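Comment on prend soin de la pince de Pendex

Bonjour les curieux ! Aujourd'hui, nous parlons de Pendex. C'est un bras robot qui vit dans un ordinateur. Il habite dans une maison simulée, un peu comme dans un jeu vidéo, avec des murs et des images accrochées.

Au bout de son bras, Pendex a une pince. Elle est faite de deux doigts plats et d'une base. Quand les doigts se rapprochent, la pince serre. Quand ils s'éloignent, elle lâche. C'est plus simple que ta main, qui a cinq doigts et beaucoup de petits os.

Est-ce qu'un robot simulé peut tomber en panne ? Oui ! Il n'a pas de vis qui rouillent, mais il a des réglages — beaucoup de réglages. Le fichier de Pendex contient 477 lignes. Si un seul nombre est faux, un doigt peut traverser une tasse comme un fantôme.

Mathis Lefèvre s'occupe de Pendex. Le matin, avant de lui donner un travail, il fait toujours la même vérification :

1. Il ouvre la pince en grand et il regarde si les deux doigts sont à leur place.
2. Il ferme la pince lentement. Les doigts doivent arriver ensemble au milieu.
3. Il ouvre encore une fois.
4. Il tourne le poignet du robot et il regarde par sa caméra.

La caméra est placée près de la pince et elle tourne avec le poignet. Alors, pour elle, c'est toute la pièce qui se penche ! Tu peux essayer chez toi : couche ta tête sur ton épaule et regarde un tableau. Le tableau est de travers, mais il n'a pas bougé.

En août, Mathis a trouvé une panne. Le doigt gauche arrivait en retard. Il a cherché pendant 11 minutes avec son collègue Gilles Lebrun, et ils ont vu que la vitesse des deux doigts n'était pas la même. Gilles a corrigé le nombre, puis ils ont recommencé toute la vérification depuis le numéro 1.

Petit mot à retenir : « étalonner », c'est comparer une machine avec une mesure juste, puis la régler.

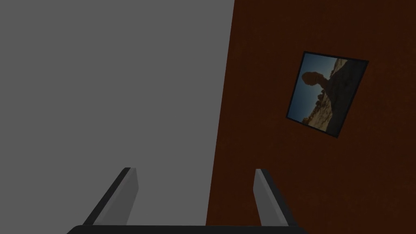
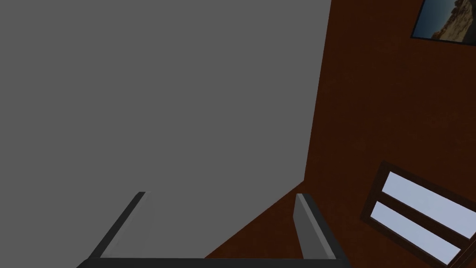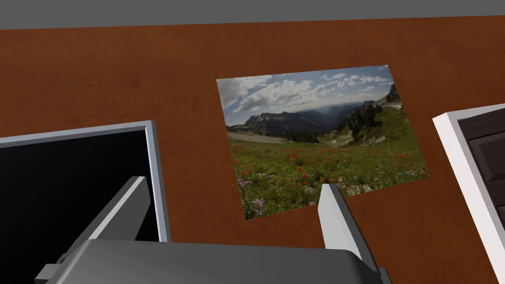

Sur les trois images, la pince est ouverte et ses deux doigts sont bien écartés. Cherche aussi le paysage !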